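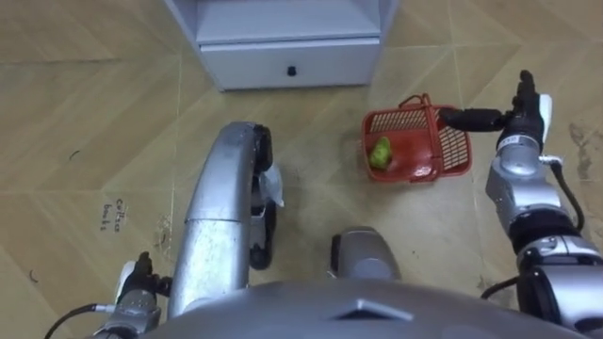
The consular annex draft still leaves one point open: who signs the lease if the trade office gets visa powers before parliament votes. Treat the two functions as separable, like the drawer in a white cabinet and the shadowed recess over it. One can be filled while the other waits.

On a day in March, Lamduan Yensuk wrote:
> Article 14 lets the ministry open a trade office by decree.
> It does not mention visas. Has anyone checked? 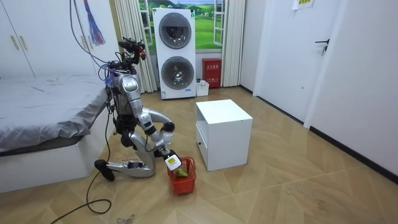 I checked. Visas fall under Article 148, and that needs a vote.

Nattawut Paisan

2 min read
This site uses cookies. Accept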